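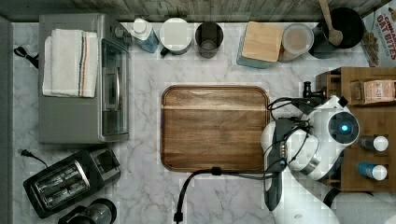

Burkudside Evening Classes
Looking After Wood in the Kitchen
Notes for session 2, with Henrike Diekmann

Welcome back, everyone, and thank you for bearing with me last time when we ran over. I promised I'd type up the second session properly so that those of you who prefer to listen needn't scribble, and I have tried to put things in the order we'll take them, though you know by now how I wander.

Where we had got to

Last time we talked about how a tree carries water, and why a plank goes on behaving a little like a tree long after it has been sawn, planed and sold. Wood takes up moisture from damp air and gives it back to dry air, and as it does so it swells and shrinks. It does this a good deal across the grain and hardly at all along it. If you remember only one thing from the whole course, let it be that, as nearly every cracked spoon and wobbly board you will ever meet can be traced back to it.

Why boards warp

A board lying flat on a worktop gets air on its upper face and very little on its lower one. Wash only the top, leave it lying there, and the top swells while the underside stays as it was. The result is a board that rocks when you chop. The cure is pleasantly dull: wet both faces when you wash it, wipe both faces, and stand it on its edge to dry, somewhere the air can move. Not against the radiator, please, and not on a sunny windowsill in July, however tempting it looks.

Dirk Wunderlich, who taught this class before me and whose notes I still lean on shamelessly, used to bring in a beech board he had left in a sink overnight in his first flat at Flernetberg. It had split from one end almost to the middle. I am sorry to say I no longer have it to pass round, but do try to imagine it whenever you're tempted to leave something to soak.

Boards made from strips

Many boards are glued up from narrow strips instead of being cut from one wide plank, and I'm often asked whether this is a sign of cheapness. It needn't be at all. A wide plank tends to cup in one direction, whereas strips can be arranged so that their movements partly cancel out. It also lets the maker play with colour, putting a pale strip among dark ones, say, and I do think that's half the pleasure of having such a thing out on the side.
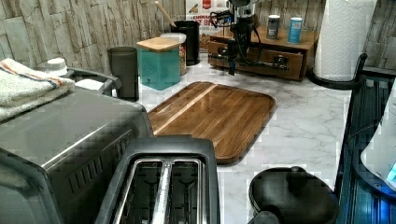
Board of brown strips with a single lighter one.

What you should look at, when buying, is the joints. Run a fingernail across them. If it catches, the strips have already begun to move at different rates, or the glue has begun to give, and water will find its way in.

Oiling

Now for the part most of you came for! Use an oil meant for surfaces that touch food. Mineral oil is the simplest and doesn't go rancid. Linseed and tung oil harden as they cure and give a tougher finish, but check that what you buy is sold as food-safe, as some tins have driers added, and give it the full curing time on the label. Olive and sunflower oil are best kept for the salad, for they turn sticky and begin to smell. If anyone in the house has a nut allergy, leave walnut oil alone altogether.

Begin with a clean board that has dried thoroughly, a full day at least. Warm the oil a little by standing the bottle in a jug of hot water. Pour on a small pool, rub it along the grain with a soft cloth, and don't forget the end grain, which drinks far more than the faces do. Leave it overnight and wipe off whatever hasn't gone in. A new board likes this two or three times in its first month, and after that you can go by eye. When a splash of water no longer beads, it is time.

A word of caution about the cloths. Rags soaked in linseed or tung oil can heat up by themselves and catch fire if they're left in a heap. Spread them flat outdoors until they are quite stiff and dry, or put them in a lidded metal tin filled with water. I do go on about this, and I shall go on about it again at the bench.

Before next time

Please bring one wooden thing from home that you're unhappy with, whatever state it's in. Read pages 9 to 19 of the Hermans booklet, skipping the table on hardness unless you enjoy tables. There are spare copies on the shelf by the door in the Undow room, and do put your name on the list if you take one.

H.D., Jun 2, 2018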